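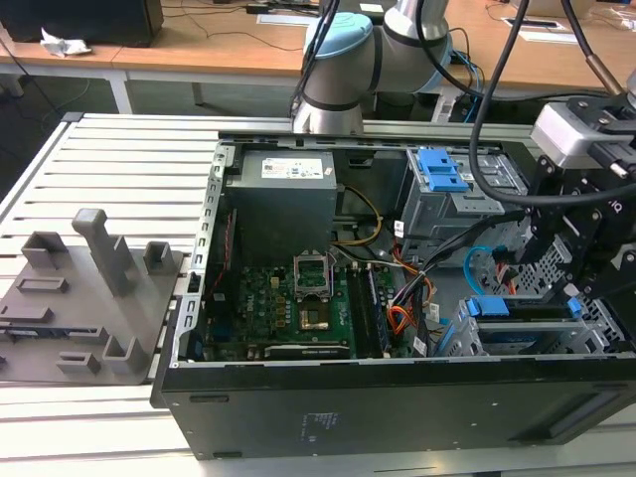
Open day, March: PC teardown cell

Notebook entry, written up the same evening while I still have it straight. Copy goes to the shared folder for the Bretton people.

Setup, 8:15 a.m.

Cell powered up, arm homed, gripper opened and closed a few times by hand from the pendant. Wrist camera was slow to connect again. Swapped the USB port and it came up. I still think it is the cable and not the port, so I put a new one on the order list.

Tower on its side on the slotted table, side panel off before the visitors came in. We decided last week not to show the panel removal, as it takes too long and people lose interest. CPU socket empty with the bracket flipped up. Memory modules left in their slots. Fixture plate to the left of the case as usual.

Plan for the day was three demos:
1. Reach in to the drive cage by the blue release handle, stop, back out.
2. Pull one memory module and set it down on the table side.
3. Part placement on the fixture plate, using the holders and the post.

First group, 9:30

Visitors from Lahtinen, mostly from their repair side. Ran demo 1 twice. First approach came in too far to the right and I stopped it by hand well short of the cage. Second one fine. They wanted to know how the arm finds the handle. I told them the blue helps a lot, and that on cases with black or gray handles our detection is much worse. I would sooner they hear that from us now than find it out later on.

Demo 2: failed on the first try, fingers closed on the top edge and slipped. Worked on the second with the approach lowered a little. I did not change anything else between the two. Need to fix the height in the program properly instead of nudging it each time.

They asked about cables. Fair question. Loose power leads and the SATA cable are the worst part of this job for us. The arm treats them as something to stay away from, and when one sits across the memory slots the planner just gives up. No good answer yet.

Second group, 11:00

Gendico. Their interest is in sorting, so we spent more time at the fixture plate and less on the case. Demo 3 ran clean from start to finish. They asked if the plate could be made in metal. Told them printed is good enough while we keep changing the layout (this is the fourth version and I already want to move the angled bracket farther from the post, as the fingers come close to it on the way down).

They process a lot of machines. The figure they gave for one site was 3,741 towers last year, and they would want any cell to handle more than 1,000 without someone standing next to it. We are a long way off. Our longest run without a stop is 135 cycles, and that was demo 3 only, with nothing inside a case.

Lunch. Arm parked, speed override left at the low setting for the afternoon.

Afternoon, 1:30 to 4:00

Open to anyone. Mixed crowd, some students, some from the other labs in the building. Stuck to demo 1 because it is the easiest to follow from behind the line. Lost the camera once more, same fault as the morning, back in a couple of minutes.

Best question of the day came from a student: why not stand the tower upright? Answer I gave was that on its side everything we want comes out by lifting, and the arm is happier working from overhead. Also the case does not tip. But I have never tested it upright, so I should not sound so sure.

Someone from Plomonus stayed late and asked for the gripper finger drawings. I said I would check before sending. Their own fingers are wider and they cannot get between memory modules at all.

Problems to fix

- Camera cable, see above.
- Approach height for demo 2.
- The offset on the first reach of demo 1. Suspect the case had shifted on the table after I took the panel off. We need stops against the rails.
- Cable loops on the gripper. They hang low enough that I watch them on every move into the case. Add another clip on the mount.
- The line on the floor is too close. People leaned in over it.

To do

Send Lahtinen the short write-up, including the failed attempt. Ask Gendico for a list of the case models they see most, even a rough one. Print plate version five once the bracket has been moved. Try demo 2 with the modules on the far side of the slots first.

Shut down 4:20, air off, pendant on charge.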